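Diary, 16/06/2018

Polling day in the ward, and I am still buzzing!
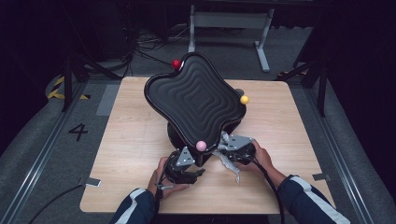

The black tray and its three balls, on the pale wood table.

Up at five with my stomach in knots, although I was only there as an observer and had no business being nervous about anything. I ate toast standing up. Mehrangiz Zarei picked me up in her brother's car and we drove out to Jakisham with the windows down, going over the observer rules one last time (no touching the papers, no talking to voters inside the hall, phone on silent). She has done this before. I haven't, and I think it showed, because I kept reading the rules out loud like a kid before a spelling test.

The by-election has been a long time coming. The seat has been empty since February, when old Olatunji stepped down over his health, and people here have been cranky about it ever since. Four months with no one to call about the drains or the bus! So I was hoping for a good turnout, and we got one. There was a line down the school steps before the doors opened. Two women at the front had brought folding stools and a flask, and they were arguing in the friendliest way about the bridge toll. One of them is for it, one of them is dead against it, and they shared the same tea the whole time.

The presiding officer held up the empty ballot box and turned it so all of us could look inside, party agents and observers both, and then he sealed it and read out the seal number. I copied it down in my best handwriting. I know it's a plain plastic box. I still got goosebumps.

The morning went fast. One agent complained that a poster for the Rakent slate was too close to the gate, so out came the tape measure, and the poster had to be moved down the road. Everybody trooped out to watch. A man who had forgotten his card went home for it and came back with his card, his wife and his mother-in-law, so the poster people and the card people can both say they had a good day.

The only real worry was just after lunch, when the word went around that voting had been stopped over in Ernitz. Somebody had it from a cousin and somebody else had it on a message, and within minutes people in the line were asking whether they should bother staying. Mehrangiz was wonderful. She went outside, called the observer at Ernitz directly, and learned they had paused for 14 minutes while a second register was brought over from the town hall. That was the whole story. The presiding officer went down the line telling people himself, in a big calm voice, and I only saw one person leave. He came back later with an ice cream.

I had a long quiet spell after three and wrote up my notes properly, which I'm glad of now. I had been scribbling times in the margins and half of them I could hardly read. Must buy a better pen before the next one. Must also bring a cushion — those school chairs are built for nine-year-olds.

Doors closed at eight, and the count started right there in the hall. I had no idea how gripping it would be to watch people sort paper! They unfold, flatten, stack, check, and you can't look away. The piles climbed so evenly that the agents stopped chatting. One recount of a bundle that came up short (two papers stuck together, found straight away), a bit of back and forth over a ballot with a tick and a smiley face on it, which was allowed, and then it was done. The district total was 3550 votes, and the winner got in by 385. The loser shook hands all around and thanked the clerks before anyone else did. I liked her a lot for that.

Mehrangiz and I signed our forms at the end of the teachers' table and got one of the carbon copies each. Mine has a tea ring on it already. We found the kebab place by the station still open and ate in the car, talking over each other the entire time. She thinks the toll will come up at the very first council meeting and that the new member will have to say where she stands, after weeks of dodging it. I think she'll ask for a delay. We have a bet on it, loser buys lunch.

It's past one now and I should sleep. My feet hurt, my report is due Monday, and I still need to type up the part about the poster. I've already told Mehrangiz to put my name down for the fall elections.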